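Tamás Barta was already talking about rye when he picked up the phone. He had a loaf in the oven in Codby, he said, and we had 50 minutes before he'd need both hands.

Barta runs Virág, a bread newsletter that started in February with a single recipe for caraway rye and now goes out to 873 readers. He writes all of it himself, and he answers the mail too.

"People send me pictures of the inside of their bread!" he says. "I love it. Someone in Flamstead wrote me three pages on her crust, and I read every word."

His own starter came from Imre Gál, the baker who gave him his first job. Gál kept it in a crock by the flour bins and fed it before he had his coffee. "Imre never measured anything," Barta says. "He'd put his hand in and say, more water. I was 19 and I wrote it all down anyway, and then I went home and made bricks."

The bricks went on for most of a year. What fixed them was patience (and a warmer shelf). He now lets the dough sit overnight, uses 100 grams of starter to a loaf, and tells beginners to stay with one flour until they know how it feels.

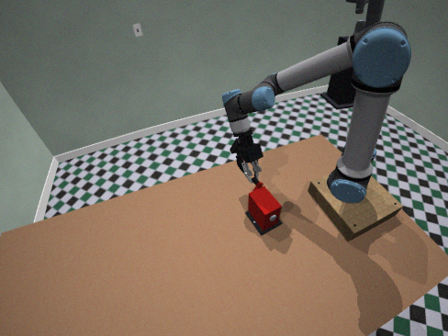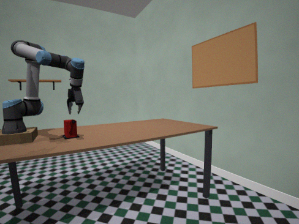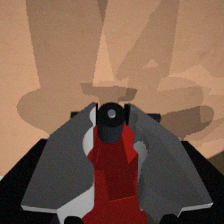
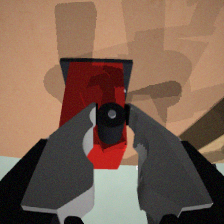
Ask him about caraway and he gets louder. He toasts the seeds in a dry pan, crushes half and leaves the rest whole. "You want to bite one now and then. It wakes you up!"

Next on his list is a potato bread that Gál used to make for the holidays. There was no written recipe, so Barta has been calling him on Sundays and baking while they talk. The fourth try was close. "He told me it needed more salt," Barta says, "and then he asked me to mail him half."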